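1/15/21

So I finally did it. I moved my whole reading life over to a paper notebook, and I'm two weeks in and a bit smug about it, so bear with me.

For years I kept track of my books in an app. I won't go on about the app, it was fine, it had little stars and a progress bar and it sent me cheery messages when I'd been quiet for a while. But back in September it got bought or merged or whatever happens to apps, and one morning I opened it and half my list was gone. All the stuff I'd logged before I moved to Clegg, poof. I wrote to them and got a very nice reply that said nothing at all. I sulked for a while and then I thought, you know what never merges with anything? A notebook!

The one I picked is from Brerine, the stationery place down by the post office, and yes, it cost more than a notebook should. The paper is thick enough that my pen doesn't show on the back, though, and it has page numbers already printed, so I didn't have to sit there writing them in the corner like I did with my last attempt (I gave up at page 10, if you remember that post. Thank you to everyone who was kind about it).

My system is really simple. One line per book: title, who wrote it, the date I finished, and one sentence about how it felt. I tried giving stars too but I kept going back and changing them, and in pen that gets ugly fast. The one sentence is the bit I love. For the big fat sea novel I read over the holidays I just put "cold feet the whole way through" and I know exactly what I meant.

I do most of it in bed with snacks, last thing at night, when I've got the energy for one sentence and no more.
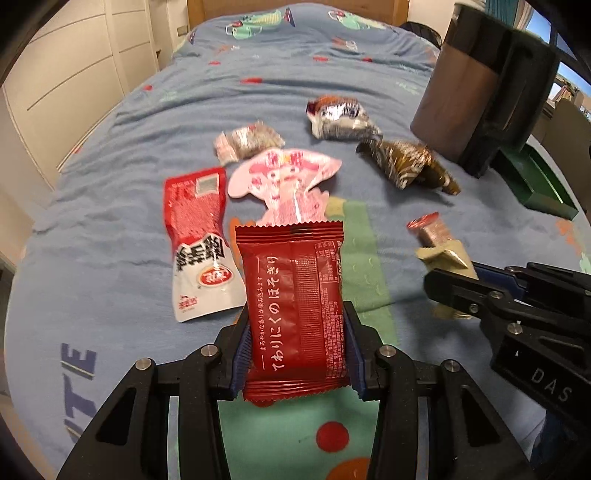
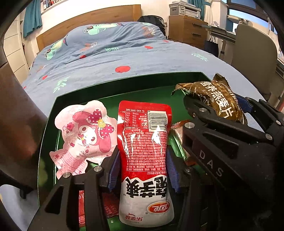
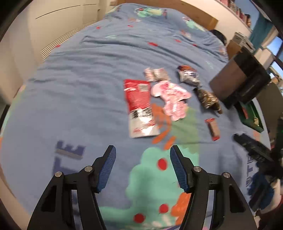
Anyway, the big job was getting the old stuff in. What I could rescue from the app came out as a spreadsheet with 3,354 rows, which sounds like I've read every book ever printed, but most of it was junk. Every time I'd changed a date or added a book to a shelf it had made a new row. Once I'd cleared all that out I was left with some 578 real books, and then I had to decide if I was going to copy them all by hand.

Reader, I am doing it. Slowly. A page an evening, maybe two if there's something dull on TV. And I didn't expect to enjoy it so much! You write down a title you haven't thought of in years and suddenly you're back on the bus to your awful first job with it open on your knees. A few of them I've got no memory of at all, not a character, not a cover, nothing, and one of those I apparently read 2 times. I've put a small question mark next to them and I might go back and try again.

The pre-Clegg years are harder. I've been going through old emails, library slips, even the backs of the books themselves, as I used to leave bus tickets in them. I'm not going to get everything back and I've mostly made my peace with that. If I borrowed a book from you before the move, now is the time to tell me - and yes, I probably still have it.

A couple of you asked about pens. I'm using the Vitska one with the gray barrel, the fine tip, and it's great on this paper. It skips a bit if you lie on your back and write upwards, but I think any pen would. I tried a fountain pen for three days and got ink on a pillowcase, so that's gone back in the drawer.

Currently reading: Nolusell, that long family saga everyone was talking about in the fall. I'm a third of the way in and there are already too many cousins. There's a family tree at the front but it stops a generation too early, so I've drawn my own on the inside cover of the notebook and it's getting pretty wild. I'll report back when I finish it, or when I quit, one or the other.

If you keep a paper list too, tell me how you do yours in the comments, and especially what you do about books you don't finish. Do they get a line? Half a line? I've got four of those waiting on the floor and I still haven't decided.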